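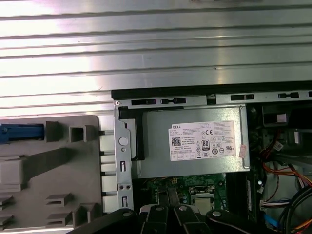 Danuta Gajewski wants to know whether she really has to take the whole side off her old Dell just to get a hard drive out, or whether there is some civilized little door she has missed.

There's no little door. The side comes off, you find somewhere to put it that isn't the cat's chair, and then you deal with the inside. Most of the questions we get at Provari go the same way, so we've put the answers on one page. It covers donated desktop towers, since that is what people keep bringing us.

Do I need to take the drive out before I drop off a computer?

No, but plenty of people prefer to. We wipe every drive that comes through the Messina workshop, and we'd be happy to have you trust us on that. If you wouldn't, keep the drive and bring us the rest. A tower with no drive is still useful, and we have a shelf of spares that would love the company.

What tools will I need?

A Phillips screwdriver, and on many office towers you won't even need that. Thumbscrews and plastic latches do most of the work. Shut the computer down, unplug it at the wall, and hold the power button in for a few seconds. Touch bare metal on the case before you touch anything green.

How do I know which part is the hard drive?

A full-size desktop drive is a flat, heavy thing about as big as a thick paperback. It often sits in a plastic caddy, and office machines like to make the caddy blue, blue being the manufacturer's way of saying you are allowed to touch this.

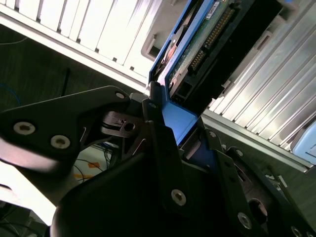 Unplug the two cables at the end of the drive first, one for data and one for power. Pull on the plug, never the wire. Then squeeze the sides of the caddy and slide it straight out. If it won't budge, check for a cable you forgot. There is always a cable you forgot.

Should I take out the power supply too?

Please don't. We like it where it is. Under no circumstances open the metal box itself, however curious you are, as it can hold a nasty charge well after it's unplugged.

My processor is showing. Is that bad?

It means the cooler is off. Don't switch the machine on like that. If you still have the cooler, put it in a bag and send it along with the tower. We have 54 coolers in a crate and, by some law of nature, none of them ever fits. 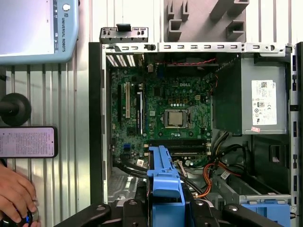 Will you take a machine with parts missing?

Usually. Memory, drives and side panels we can generally find. Motherboards with coffee in them we cannot help. Tiziana Pace once took in a tower packed with what she described as felt — it was dust — and it's now running somebody's recipe collection, so don't be shy.

What about the cables inside? Mine look like a dropped lasagna.

They all look like that. Tuck them away from any fan, leave the zip ties alone, and don't unplug things to be tidy. We'd rather have a mess that's connected.

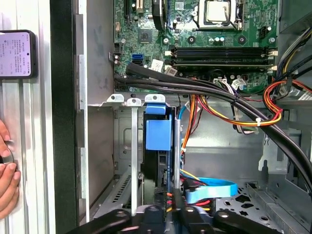
Memory slots, SATA ports and the usual cables.

How many can I bring at once?

Up to 3 towers without calling ahead. Offices with more should book a slot through the Nimen front desk. A firm once turned up with 200 and a very cheerful driver, and we couldn't reach the restroom until February.

Do you take monitors?

Flat ones, yes, with the power cord. The big deep kind go to the county.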